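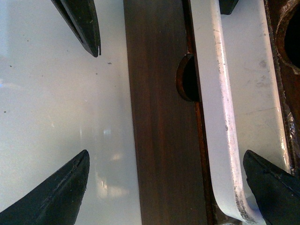
Week 2 handout: Furniture words and where they came from

Okay, so last time we got stuck on "bureau," and I promised I'd pick it up again. The word started out as a kind of cloth! French clerks laid coarse wool (bure) over their writing tables, the name slid from the cloth to the table, then to the room, and finally to the whole office full of people. Linguists call that kind of slide metonymy – please learn the term, it will come back.

"Cabinet" went a similar way. It was a small private room before it was a piece of furniture, and the political sense comes from the advisers who met in the room. 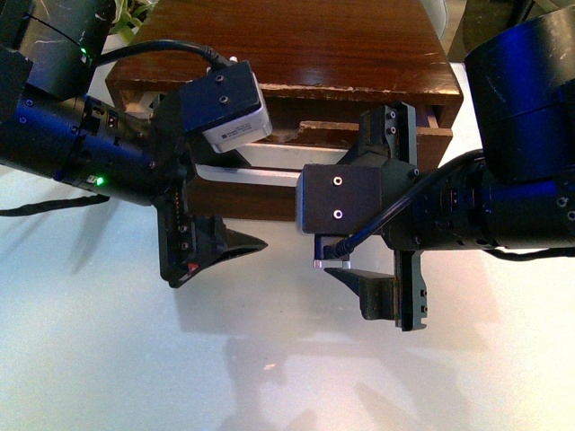
Cabinet, the furniture sense: small, dark wood.

"Drawer" is friendlier. It's just draw (as in pull) plus -er, so a thing you draw out. Same verb gives us "drawers" for underwear, which you draw on. My favorite pair in the whole course, I'm afraid.
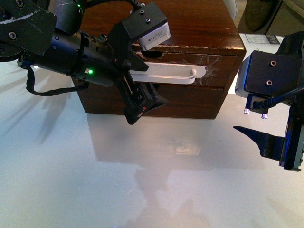

Two drawers, one above the other.

For next time, read Sihan Zou's chapter on household words, up to page 118. Then pick one word from your own kitchen and trace it back as far as you can (a paragraph is fine, and guesses are fine if you mark them as guesses). Lucienne Boyer has already claimed "cupboard," so choose something else.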